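Skeddale Forums > Data collection > Handheld grippers

Two-gripper demos: how many do you throw out before training?

kiln_and_toast
Posted Sep 26, 2025

Ok quick one, typing between sets. We're collecting two-handed demos with handheld grippers, fisheye on each one, table task, small objects. Target is 45 good ones per task variant before we kick off a training run. Got through the first variant and I'm tossing way more than I expected. Mostly tracking jumps when the tools tilt up and the table leaves the view.

Do you cut the bad part out or bin the whole demo? And does anyone bother training people first or just let them go at it

mossbucket
Bin it. Whole thing. We tried trimming in May and ended up with clips that start halfway through a reach, policy learned to hover. Never again

offsetpaul77
Disagree w/ mossbucket. Depends where the jump is. If it's in the last second after the release, trim it, you lose nothing. Binning everything is how you end up collecting for 12 days straight

mossbucket
"after the release" is where half our people wave the thing around like a flashlight. If they can't hold it still they didn't do a clean demo. My 2 cents

kiln_and_toast
Haha ok so that's one vote each. More detail on our setup:

1. Two handhelds, tag on the second one so we can line up the poses between them. View from the first one when it's pointed up, second gripper is over on the right with the tag on top:

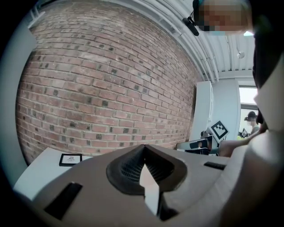 2. Pipeline is Vareck for sync, then our own script to drop anything where tracking confidence dips. Script is dumb. It drops stuff I would of kept.

3. Each person does 5 warmup tries that don't count. Should prob be more.

quietferrite
Look how much ceiling you've got in there. Ribbed panels and pipes are all parallel lines, ours hated that. Brick is a mixed bag — plenty of corners but it repeats. I'd bet your jumps line up with the up-tilts

offsetpaul77
Brick is fine. Those ones have dark ones scattered in with the pink and tan, so it's not a clean repeat. I'd worry more about the window, bright daylight behind a person is going to mess with exposure every time the tool swings that way

quietferrite
Fine for you maybe. We moved away from a brick wall and the drop rate went down

offsetpaul77
And changed nothing else that week?

quietferrite
...changed the lens too. ok

kiln_and_toast
lol. Exposure is on auto right now, I'll lock it tomorrow and compare. Can't move the window

tagsoup
Different question, are you using the tag for the relative pose all the time or only at the start? In your pic it's tilted a fair bit. Ours gets flaky when the tag is tipped over and out near the side of the fisheye. We only trust it at the start of the demo and let each tool track itself after that

kiln_and_toast
All the time. Hm. That could be it, the script counts a lost tag as a tracking drop. So maybe I'm throwing out perfectly good demos

tagsoup
Yep. Did the same thing. Log them as two separate flags, tag lost / tracking lost, then look at what's left. We got 8 back out of one batch

mossbucket
Still say bin the ones with real jumps

tagsoup
sure, real ones. Tag dropouts aren't jumps tho

galanis_rig_user
Anybody here run the Galanis mount? It puts the tag further forward, seems to stay in view longer. Heavier though, people get tired and start getting sloppy on the later demos

offsetpaul77
Had it, sold it. Wrist pain. Went back to the Vutix one

galanis_rig_user
Fair, I make people swap out every 12 demos. Helps

kiln_and_toast
Ok plan. Split the flags, rerun the script over everything I already dropped, lock exposure. Warmups go from 5 to 8. And telling everyone to start and end with the tools pointed at the tabel. Will post the drop counts when the rerun is done, it's chewing thru the first folder now

quietferrite
Post the lens model too pls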